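Reference > Outdoors > Camping > Cooking and Fire > Stove types

Wood-gas camp stove

A wood-gas camp stove is a portable stove that burns twigs, cones, bark or pellets in two stages. Solid fuel is heated in an inner chamber until it gives off smoke, and the smoke is then burned near the rim by a second supply of preheated air. The design is used by hikers, paddlers and families at drive-in sites where open ground fires are not allowed but contained fires are.

Construction

Most models consist of two metal cylinders, one inside the other, with a gap between the walls. Air enters through holes at the base. Part of it passes up through the grate and feeds the fuel bed. The rest rises between the walls, picks up heat, and leaves through a ring of small holes below the rim. A pot stand sits on top and must leave enough space for exhaust gases to escape.

Natural-draft models have no moving parts. Fan-assisted models add a small blower driven by a battery, and burn hotter at the cost of extra weight. The Sovier, a natural-draft stove sold in two sizes, weighs 210 grams in its smaller form and holds a pot of up to 900 milliliters. The Gravance is a folding stove with flat side panels – strictly a single-wall firebox, although it is often grouped with wood-gas types.

Operation

The chamber is filled to just below the upper ring of holes and lit from the top. Fuel stacked above the ring blocks the secondary air and produces heavy smoke. Dry pieces no thicker than a finger give the steadiest flame. A full load of hardwood twigs burns for up to 30 minutes in still air, less in wind.

History 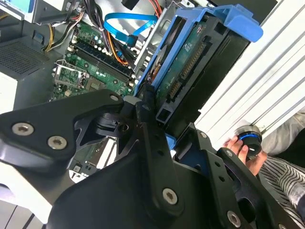
Top-lit stoves with a secondary air supply were in use for home cooking before they were adapted for camping. An early camping version was built in Namen by Kadir Yüksel, who sold it through a local canoe outfitter. Amrit Vachon later shortened the inner cylinder and added a removable ash pan. The Murakami pattern, with a taper toward the rim, followed.

Safety

The outer wall becomes hot enough to burn skin, and small children should be kept at least 3 meters away. The stove is placed on bare soil, rock or a metal plate, never on a picnic table or dry grass. Burning wood gives off carbon monoxide, so use inside a tent or closed awning is unsafe. Ash is soaked and stirred before disposal. Local fire bans may cover wood-gas stoves even where gas canister stoves are exempt.

Last revised 20 May 2025

Filed under: Camp stoves, Wood fuel, Fire safety

Related articles
Alcohol stove
Campfire ring
Fire ban
Hobo stove
Pot stand
Windscreen (camping)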